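Notebook, handling group
23 September 2025

Demo visit at Hamcombe, hosted by the Pondach people. Purpose on our side: see how they record two-handed data with hand-held grippers and decide if the format is any use for the Wegener cell. Notes typed up the same evening from the paper pad.

Morning was slides. Skipping most of it. Current set stands at 1646 recorded episodes, of which 1243 pass their filter. The filter is mostly tracking loss and dropped frames, plus a manual check for hands leaving the work area. I asked for the breakdown by cause and was told it exists but is not in a form they hand out. Follow up.

Live session after the break. Operator wears the chest and head gear and holds one gripper in each hand. Marker cubes sit on the backs of the grippers. Each gripper has its own camera, so every episode comes out as wrist streams plus a head stream on a common clock. Offset between streams is estimated at the start of each recording and not corrected again until the next one. For short tasks fine. For our cycle times I would want to see drift numbers.

Most of the questions from visitors were about glass. Reflections, blinds behind the pane, strong daylight -- all the things a vision pipeline dislikes. 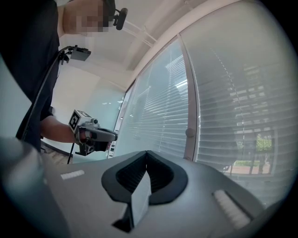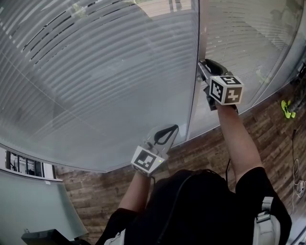 Grippers at the glass with the blinds behind. Gripper camera first, head view second.

Points from the discussion:

Blinds are a bad background for feature tracking. Repeating slats, and the lens distortion bends them, so matches slide along the pattern. Pondach say the marker cubes are what hold the pose together in this situation. Plausible. No ground truth was shown.

Cube visibility depends on wrist angle. Turn the hand far enough and the head camera loses the useful faces. They bridge the gap from the gripper stream. Limit on the bridge is 104 frames, after which the episode is rejected. Did not catch the frame rate.

Cables. Data goes out by wire from each gripper. A wireless version was mentioned for November with no commitment on latency. For our bench the wire is acceptable, but it needs strain relief at the gripper end.

Finger pads are swapped as a set. Asked about wear against glass and metal edges. No figures, only "we change them when they look bad."

Exposure on the gripper cameras is automatic. I would lock it. Someone from Hokberg made the same point and got the same answer we did, that a locked setting is on the list.

Format: per-stream video with a pose file alongside. Our reader should take it after a change to the timestamp column. Half a day of work, maybe less.

To do:
Request 2 sample episodes, one against glass and one on a plain bench
Ask again for reject causes
Check whether our head mount accepts their camera plate
Return the visitor badge (still in my jacket)

Open question for the Wegener cell is payload -- the grippers seen today are light-duty and our housings are not. Will bring a housing next time and try to pick it up.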